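Sturkasley Guest House Association
Minutes of the February meeting, held at the Caltholm Inn

The meeting opened at 2 p.m. A quorum was present. The minutes of the previous meeting were approved without change.

1. Shared booking page
The page received 1,028 inquiries over the winter season, of which 711 led to a confirmed stay. Members agreed to keep the present layout through the summer. The listing for Pathak House will be corrected to show that breakfast is included.

2. Late arrivals
The chair asked for views on a common check-in cutoff of 10 p.m. 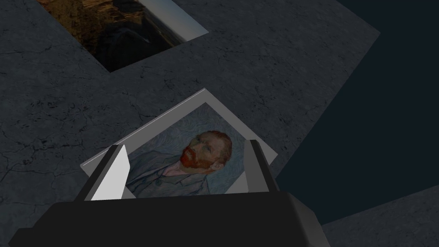
Kosine Lodge replied that a fixed cutoff would turn away guests from the last train, and asked that each house set its own hour and print it on the confirmation. The proposal was amended accordingly and carried.

3. Room rates
It was resolved that the off-season rate for a double room remain at $70 per night – tax not included – until the next review. Houses offering a lower rate to returning guests may continue to do so. The request for a joint weekend package was held over. 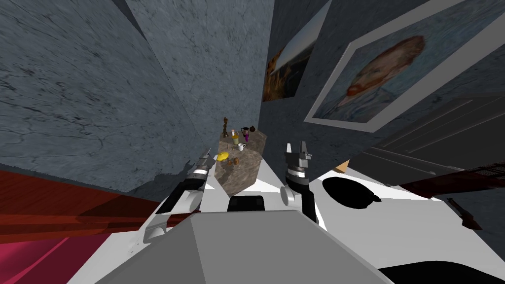 Marble-textured cabinet, with a robot arm to either side.

4. Other business
Pathak House reported that its roof terrace will reopen in May. Members were reminded to send in their updated room lists before the next meeting.

The meeting closed at 3:40 p.m.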